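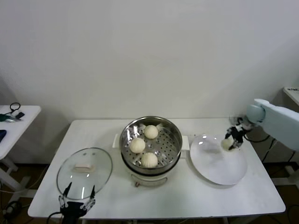
Does the Veltow paper stick to the buns if you leave them in for a few minutes after the timer goes? A reader of our spring list wrote in to ask, and the reply is no, as long as the lid is taken off first.

Veltow steamer liners
Round paper liners for metal and bamboo steamers, coated on both sides and punched with small holes. Made by Desard and packed at our Boltimham warehouse.
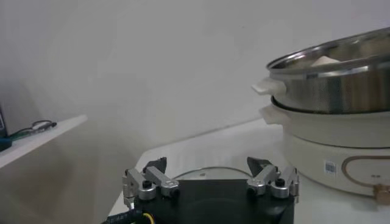

Each liner is for one use. Lay it flat on the tray before the water boils and keep the edge clear of the side wall, so steam can get round it. For small buns you can cut a liner into squares and put one under each piece of dough while it proves.

Pack sizes
Pack of 30
Pack of 100
Pack of 300 (boxed)

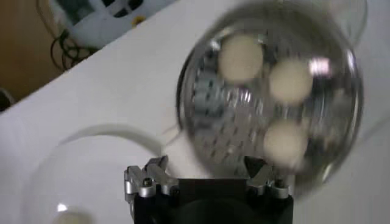 Trade orders
Cafes and takeaways can order the 300 box by the case. The Tzanetos bamboo baskets can go on the same order and delivery is charged once. We have 1,390 boxes in stock as of May 8, 2025. The next delivery from Desard is due in July.

Storage and care
Keep the pack shut and away from the hob. Liners that have curled can be pressed under a heavy book overnight.
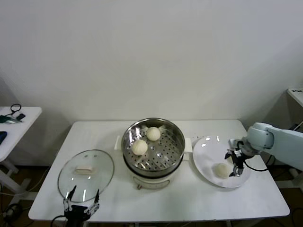 Do not use them in an oven, under a grill or in an air fryer. Used liners go in general waste, as the coating does not break down in a compost heap. Unopened packs can be returned within 30 days.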